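Grip force spiked on handheld, fingers won't open. Anyone else?

Page 1 of 1

marlpit_dan
Thursday, 7.40am

Morning all. Bit of a scare yesterday evening and I'd like to know if it's just my unit. I do clothes folding at home with a pair of the handheld grippers (the yellow finger ones, Flovley firmware) and I was halfway through a pile when the left one shut on a jumper and stayed shut. Let go of the trigger, nothing. Squeezed again, nothing. The motor was whining the whole time and I could smell it, that hot dusty smell like an old hairdryer.

I pulled the battery in the end and the fingers went slack after a second or two. The log shows error 101 and then a long run of blanks. The jumper has a hole in it now, which I'm less bothered about than the fact that my other hand was right next to it.

Anyone had a 101 before? The manual just says "contact support".

Karim Harb
Thursday, 8.15am

Yes, twice! Both times on knitwear. Mine came down to fluff. It gets in behind the finger slides and packs down like felt, the motor can't drive the jaw back, and off it goes trying harder and harder. Take the plate off and have a look with a torch. I got a disgusting amount out of mine and it's behaved since.
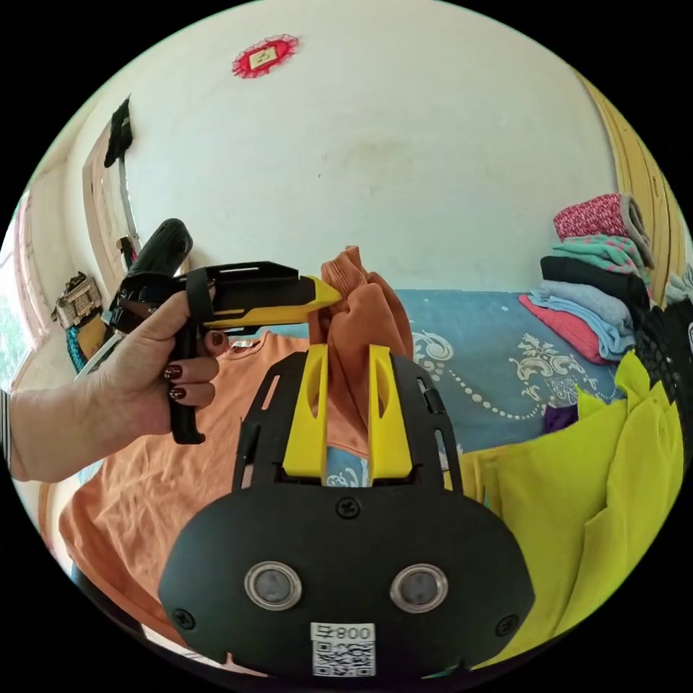
Anyway, what I do now is keep anything ribbed or woolly till the end of the session, and pinch less of it. If you grab a great fat bunch the jaw has to work a lot harder than it does on a pillowcase, and with fluff in the slides as well you're asking for it. I also give the slides a brush every time I change the battery. Takes no time.

oldgreywether
Thursday, 8.52am

Sorry Karim but I don't buy the fluff theory, or not all of it. A jammed slide should trip the current limit and cut the motor. That's what the limit is there for. If the motor kept whining until he pulled the battery then the cut-out didn't work, and no amount of brushing fixes that. I would not be using that gripper again until somebody has looked at it.

Which firmware, Dan? The August one set the limit to 900 on mine, and it was a lot lower before that. I put mine back to the old version the same night.

marlpit_dan
Thursday, 9.05am

August one, yes. Installed it as soon as it came out like a mug. Just had the plate off and there is fluff in there, Karim, but not what I'd call packed. A pinch of it maybe.

Karim Harb
Thursday, 9.20am

Fair enough, but a pinch in the wrong place is plenty. I've been on the August version for weeks with clean slides and no trouble at all. I'm not saying the cut-out is fine, I'm saying he can clean it today and he can't rewrite the firmware today.

oldgreywether
Thursday, 9.31am

He can go back a version today. And weeks without trouble only means it hasn't jammed on you, so you've no idea whether yours would cut out either.

Karim Harb
Thursday, 9.34am

OK, I'll give you that one.

pegbag33
Thursday, 12.10pm

Had the same thing in spring on the previous firmware, so it can't only be August. Mine turned out to be a chafed cable where it goes into the handle. Drostus swapped the whole handle and didn't argue. Give the cable a wiggle with the battery OUT and see if the outer is split.

Also please please have someone else in the house when you're testing it, or at least use a rolled-up towel and keep your fingers well back. My sister got a proper pinch from hers and had a black nail for ages.

Fouad Kassab
Thursday, 1.45pm

I mend these for a few people locally. Don't run it again to see if it does it again. If it smelt hot, the driver board may be cooked, and a cooked board can fail with the jaw driving shut. Keep the battery out and store it away from the gripper. Send them the log with the 101 in it and a photo of the board if you can get at it without forcing anything.

Cable, fluff and firmware are all possible. I've seen the first two. I haven't seen a unit where the limit alone was to blame, but I wouldn't rule it out.

marlpit_dan
Thursday, 6.20pm

Cable looks all right. There's a brown mark on the board next to the big connector, so that's that, it's going back. Support have asked for the log and told me to stop using the right-hand one as well until they've read it. Bit annoying with half a pile still to fold, but there we are.

oldgreywether, have you still got the link to the old version? Want it ready for when they come back.

oldgreywether
Thursday, 6.48pm

Sent you a message.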